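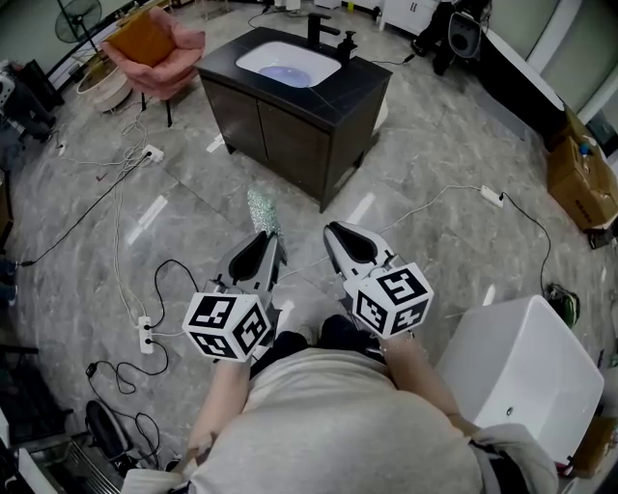

파크빌 가정 누수 점검 사업은 2월에 방문을 시작했고, 이번 보고서는 그때부터 현재까지의 진행 상황을 다룬다. 비스몬트 기금이 지원하는 항목은 가정 내 급수 설비의 점검, 소모품 교체, 입주자 안내 세 가지이다. 점검은 세면대에서 시작하는 것을 원칙으로 한다. 검은 상판에 흰 사각 세면기를 앉히고 아래쪽을 짙은 갈색 나무 문으로 막은 세면장에서는 물이 조금씩 새더라도 장 안쪽에 먼저 고이고 바닥 타일까지 나오는 데 시간이 걸린다. 그래서 점검원은 바닥이 말라 있더라도 반드시 문을 열고 앵글밸브와 배수 트랩을 손으로 확인한다. 마른 휴지를 이음부에 감았다가 펴 보는 방법이 가장 간단하고, 지금까지 다른 방법으로 바꿀 이유가 없었다.

보고서 작성일: 2019년 6월 13일
제출처: 비스몬트 기금 지역사업 담당
제출: 파크빌 주거수선지원센터

1. 추진 현황

사업 대상은 파크빌의 아마디 지구와 테나 지구에 있는 586가구이다. 올해 목표는 이 가운데 200가구를 점검하는 것이며, 현재 174가구의 방문을 마쳤다. 신청서에 적은 일정보다 빠르다. 겨울에 동파 신고가 적어 긴급 출동에 빼앗긴 날이 거의 없었던 것이 가장 큰 이유이다.

방문한 가구 중 76가구에서 한 곳 이상의 누수를 확인했다. 가장 많은 것은 변기 물탱크의 고무 마개 불량이었다. 마개가 굳거나 한쪽이 들려 물이 조금씩 변기로 내려가는 경우로, 소리가 거의 나지 않아 입주자가 알지 못하고 지내는 일이 많다. 그다음이 세면대 앵글밸브의 패킹 마모, 그다음이 주방 수전의 카트리지 불량이었다. 벽체 안의 배관 누수로 의심되는 경우도 있었으나 이는 본 사업의 수선 범위를 벗어나므로 건물주에게 서면으로 통보하고 결과를 기다리고 있다.

아마디 지구와 테나 지구는 상태가 꽤 다르다. 아마디 지구는 건물이 오래되었지만 입주자가 직접 수전을 바꾸어 쓰는 집이 많아 눈에 보이는 부분은 대체로 양호하다. 대신 앵글밸브는 처음 설치된 그대로인 경우가 흔하고, 잠가 본 적이 없어 굳은 것이 많다. 굳은 밸브를 무리하게 돌리면 축이 부러지므로 점검원은 손으로 돌아가지 않는 밸브를 건드리지 않고 계량기 쪽에서 물을 잠근 뒤 통째로 교체한다. 테나 지구는 같은 시기에 같은 부품으로 시공되어 고장의 양상도 비슷하다. 한 동에서 물탱크 마개가 불량이면 같은 동의 다른 집도 불량일 가능성이 높아, 4월부터는 테나 지구를 동 단위로 묶어 방문하고 있다. 이동 시간이 줄었고 부품을 미리 챙겨 가기도 쉬워졌다.

2. 부품과 자재

고무 마개, 패킹, 급수 호스는 계획한 수량 안에서 사용하고 있다. 앵글밸브는 예상보다 빨리 줄고 있다. 신청 당시에는 패킹만 갈면 되는 경우를 많게 잡았는데, 아마디 지구에서 밸브 전체를 교체해야 하는 집이 많이 나왔다. 부족분은 절수 샤워기 구입비에서 옮겨 쓰고자 하며, 항목 변경 신청서를 이 보고서와 함께 제출한다. 절수 샤워기는 이미 설치한 가구가 많아 추가 구입이 급하지 않다.

처음 납품받은 급수 호스 한 상자는 너트의 나사산이 고르지 않아 반품했다. 교환품은 같은 달에 들어왔고 사업비에 영향은 없었다. 이후로는 상자를 받을 때마다 몇 개를 골라 시험용 밸브에 끼워 본 다음 창고에 넣는다. 자재 창고는 센터 지하에 있으며 반출 대장은 종이로 관리한다. 전산 대장도 시도했으나 이중 기록이 되어 3월에 중단했다.

3. 방문 운영

방문은 한 집에 두 사람이 가는 것을 기본으로 한다. 한 사람이 점검과 교체를 맡고 다른 한 사람이 기록과 안내를 맡는다. 순서는 세면대, 변기, 샤워 수전, 주방, 세탁기 수전, 계량기이다. 계량기를 마지막에 보는 이유는 집 안의 물을 모두 잠근 상태에서 별침이 도는지 확인해야 하기 때문이다. 별침이 멈춰 있으면 점검을 끝내고, 돌고 있으면 앞의 순서를 한 번 더 밟는다. 두 번째에도 원인을 찾지 못하면 매립 배관 의심으로 분류한다.

부재로 인한 재방문은 여전히 부담이다. 전화로 약속을 잡아도 당일에 문이 잠겨 있는 경우가 있다. 5월부터 전날 저녁에 문자를 한 번 더 보내고 있는데 테나 지구에서는 부재가 눈에 띄게 줄었고 아마디 지구에서는 큰 차이가 없다. 아마디 지구는 고령 입주자가 많아 문자를 확인하지 않는 경우가 있는 것으로 보이며, 다음 분기에는 관리실 게시판에 동별 방문 날짜를 붙여 볼 계획이다.

점검 후 입주자에게는 한 장짜리 안내문을 남긴다. 내용은 우리 집 밸브의 위치, 물을 잠그는 순서, 물탱크에 식용 색소를 떨어뜨려 누수를 확인하는 방법이다. 색소 시험은 반응이 좋았다. 색소를 넣고 물을 내리지 않은 채 기다렸다가 변기 안에 색이 비치면 마개를 의심하면 되므로 설명이 짧다. 다만 초기 안내문은 글씨가 작다는 의견이 여러 번 들어와 4월에 다시 인쇄했다.
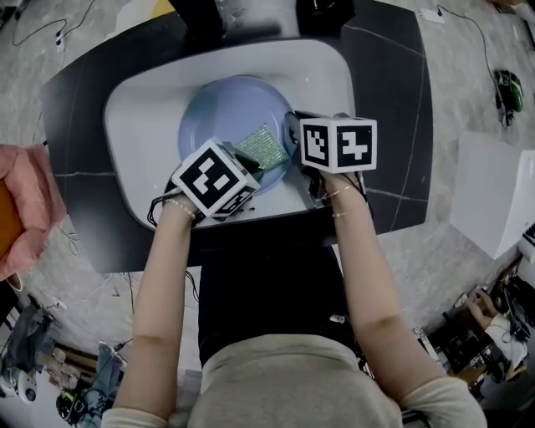

계량기에 이상이 있을 때 그 교체 비용도 이 사업비에서 나가는가?

계량기 교체는 지원 항목에 들어 있지 않으며, 점검원이 이상을 발견하면 수도 담당 부서에 신고하고 접수 번호만 기록한다. 계량기 이후의 집 안쪽 밸브와 호스부터가 본 사업의 비용으로 처리된다.

4. 어려웠던 점

세입자가 사는 집에서는 수선 동의를 받는 데 시간이 걸린다. 소모품 교체는 입주자 동의만으로 진행하지만 밸브를 통째로 바꿀 때는 건물주의 동의서를 받고 있다. 건물주가 다른 지역에 사는 경우 우편으로 주고받느라 교체가 몇 주씩 밀린다. 그동안은 새는 자리에 받침을 두고 물을 쓰지 않을 때 계량기 밸브를 잠그도록 안내하지만 불편한 방법이고 지키기도 어렵다. 팩스나 사진으로 받은 동의서도 인정할 수 있는지 기금 측의 의견을 구한다.

기록 방식에도 문제가 있었다. 초기 점검표에는 '누수 있음'과 '누수 없음' 두 칸만 있어서, 지금은 새지 않지만 부품이 굳어 곧 교체해야 하는 경우를 적을 자리가 없었다. 점검원마다 여백에 다른 표현으로 적어 나중에 정리하는 데 품이 많이 들었다. 3월에 '교체 권고' 칸을 추가했고, 그 이전에 방문한 가구는 여백의 메모를 보고 다시 분류했다. 앞에 적은 76가구에는 교체 권고만 받은 집이 포함되지 않는다.

점검 공구 가운데 배관 청음기는 기대만큼 쓰이지 않았다. 도로에 접한 동에서는 차 소리가 섞여 구별이 어렵고, 이른 아침에는 방문 약속을 잡을 수 없다. 추가로 구입하려던 계획은 철회한다.

5. 사용량 자료

점검 전후의 수도 사용량 비교는 아직 제출하지 않는다. 고지서가 두 달마다 나오기 때문에 점검을 일찍 받은 집도 비교할 수 있는 고지서가 한두 장에 그친다. 계절에 따른 차이도 있어 작년 같은 기간과 견주어야 하는데, 작년 고지서를 보관하지 않은 집이 많다. 입주자가 동의한 경우에 한해 수도 담당 부서에서 과거 사용량을 받는 절차를 밟고 있으며, 동의서 양식은 5월에 확정했다. 자료가 모이는 대로 다음 보고서에 지구별로 나누어 싣겠다.

6. 다음 기간 계획

남은 방문은 아마디 지구의 부재 가구를 우선으로 한다. 목표를 채운 뒤 자재가 남으면 테나 지구에서 대기 중인 신청 가구로 넘어간다. 목표를 넘긴 방문의 인건비는 센터 자체 예산으로 부담하고 기금에는 청구하지 않는다.

교체 권고를 받은 가구에는 가을에 전화로 상태를 묻고 필요하면 다시 방문한다. 겨울이 오기 전에 계량기함 보온재를 확인해 달라는 요청이 양쪽 지구에서 나왔는데, 보온재는 현재 지원 항목에 없다. 별도 신청이 가능한지 문의를 드리며, 가능하다면 9월 안에 견적을 제출하겠다.

첨부: 항목 변경 신청서, 개정 점검표, 개정 안내문, 건물주 동의서 양식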